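Protokoll Projektbesprechung Drerell, Teilprojekt Software
Stand: Mai 2022
Beteiligt: Drever (Ablaufplanung), Skorkel (Bildverarbeitung), Gaillard (Regelung)

TOP 1 Protokoll der letzten Sitzung
Ohne Änderungen angenommen.

TOP 2 Ablaufplanung
Drever hat den Planer auf Teilaufgaben umgestellt. Prozessor, Speichermodul und Halterung sind jetzt getrennte Knoten mit eigenen Vor- und Nachbedingungen. Bricht ein Knoten ab, plant das System ab dem letzten gültigen Zustand neu. Die Neuplanung dauert derzeit 800 ms, Ziel sind 400 ms. Offen ist noch, wie Kabel im Kollisionsmodell behandelt werden -- vorerst als gesperrtes Volumen.

TOP 3 Bildverarbeitung
Skorkel berichtet über die Lageschätzung am Sockel. Reflexe auf dem Heatspreader stören die Kantenerkennung der Handkamera. Beschlossen: Belichtung je Teilaufgabe fest vorgeben, Automatik abschalten. Der Datensatz wird um 40 Aufnahmen mit leerem Sockel erweitert.

TOP 4 Regelung
Gaillard stellt die neue Greifkraftbegrenzung vor. Die Parameter liegen künftig in einer Datei pro Bauteil und nicht mehr im Quelltext. Das Protokollformat wird auf Version 17 angehoben, ältere Aufzeichnungen werden konvertiert.

TOP 5 Aufgaben
Drever: Kollisionsmodell für den Laufwerkskäfig nachtragen
Skorkel: Belichtungsprofile einchecken
Gaillard: Konverter für alte Aufzeichnungen, Test der Abbruchbehandlung
Nächste Sitzung im Juni.

Anlage zu TOP 2 und 3 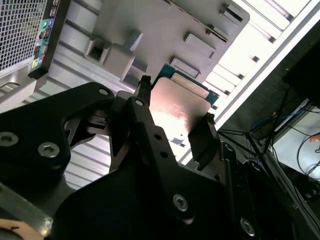
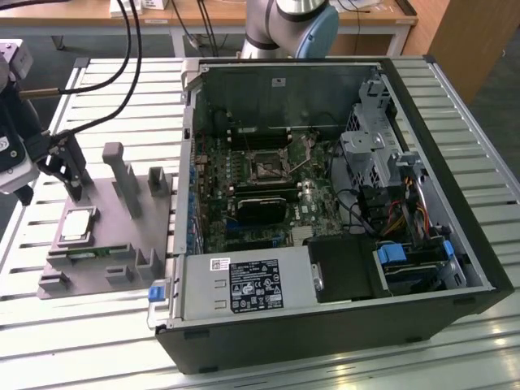
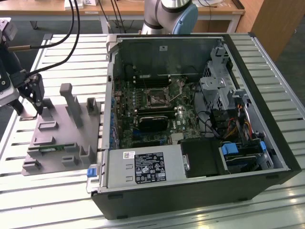
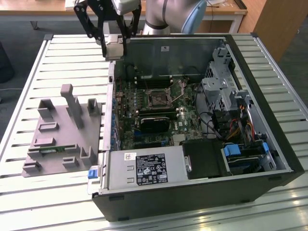
Arbeiten am offenen PC-Gehäuse; erstes Bild: Handkamera, übrige: feste Kamera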